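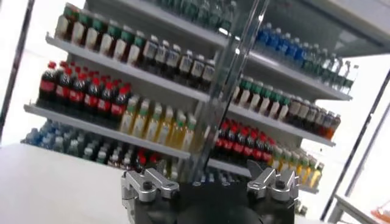 Why Do the Bottles Stand in Line?

Drop 77 bottles on your bedroom floor and you have a mess. Stand them on shelves, each kind with its own kind, and you have a drinks display. Shops find that people buy more from the second one.

Sorting is the first trick. Colas stay with colas, and yellow drinks stay with yellow drinks. Your eyes can spot a patch of color from far away, long before you can read a label. So you find your favorite quickly, and your parents find out quickly that you have found it.
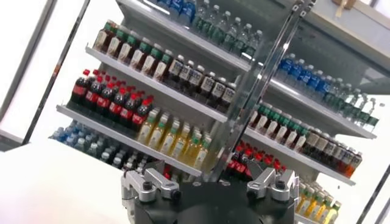 Red caps for the cola, green caps for its yellow-green neighbors.

The second trick is called facing. That means turning every bottle so its label looks out at you. A bottle showing you its back is mostly telling you about sugar – useful, but not great advertising.

Try it at home. Pick one kitchen shelf, sort it by kind, then face everything forward. Time how long it takes a grown-up to find the ketchup. Then time how long your shelf stays tidy. Ours lasted until 3 in the afternoon.

Words by Elvia Zamudio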